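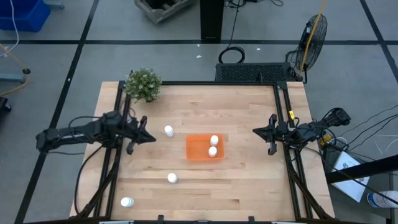

August 2022, notebook, bottle task

Started the bottles-to-tray set on the two-arm table. Five white bottles, orange tray, one operator per session. Weidong Jiang wants 290 demonstrations before we train anything. I said I'd go along with it, but I want my doubts written down first so that I can't pretend later I never had them.

Doubt one. The last set, Lolonness, had 3000 episodes in it and the policy still went for the spot where the object usually was. We called that a data volume problem. I think it was a data sameness problem. People put things back where their hand already is, and after an hour every start position is a cousin of the one before it. I went back through the January logs and the start positions sit in two lumps, one for each operator's habit.

So for this set the layout comes off a printed sheet. Bottles may start anywhere inside the rails, both sides of the tray. Some episodes start with bottles already in the tray, and the operator has to place the rest without knocking those over. Weidong thinks the part-filled starts should be a separate task. I don't see why. If the policy can't pick up halfway through, it hasn't learned the task, it has learned a recital.

Doubt two, the arms. Two arms facing each other sounds like twice the reach, but in the practice runs the operators favored the right arm for nearly everything and let the left one hang there. A left arm that does nothing in the data will do nothing in the policy, or worse, it will drift. New rule: the nearer arm picks. If a bottle is on the middle line, operator's choice, and leave it unlabeled.

Handovers: not allowed for now. Weidong disagrees. He has the Tatwood clips where one arm passes to the other and it does look good. It also looked good in the Tatwood report, and I have never seen anyone run it twice in a row. Parked.

Session notes

40 recorded, 18 thrown out. That is a bad ratio and I'd like us to stop calling it warm-up. Reasons, as far as I can sort them:

— bottle tipped on release, operator set it upright by hand and kept recording. Most of them. Stop the episode, please. A hand coming in from nowhere is in the data forever.
— gripper closed above the cap and came away with nothing, three tries, then success. I threw these out, Weidong would keep them as recovery examples. He may be right. Moved to a side folder, not deleted.
— tray pushed along the table by the fingers. Kept the ones where it only shifted a little.
— one episode where the operator stopped to ask me a question with the recorder running.

The bottles are light and they are all alike, which makes me suspicious of any number we get. White on pale wood is a fair test for the vision side, I'll grant that, but the same shape five times over tells us nothing about grasping in general. If this goes in a slide as "generalizes to bottles" I will object. It's one bottle.

Also unhappy about the success label. Right now the operator presses the pedal when they feel finished. Compared the labels with the video for the kept episodes and two marked good had a bottle leaning on the tray wall. Does leaning count? The Lehner sheet says "in the tray," so yes. My own view is upright or it doesn't count. Need one answer before the next session, written on the sheet, and then relabel what we have.

Background: Weidong asked if we should clear the floor and the far edge of the table before going on. I'd leave it. The demo at Trastavero won't have a tidy floor either. But then leave it properly, and don't let it get half cleaned between sessions, or we'll have two backgrounds and no record of which is which.

To do
Print more layout sheets, including ones with the tray moved off center
Write down the leaning rule
Check left arm share after the next batch. If it's still low, make sheets with the bottles on the left only
Train a throwaway policy on the kept episodes now, before we have the full set. Weidong says it's too few to mean anything. I want to see how it fails.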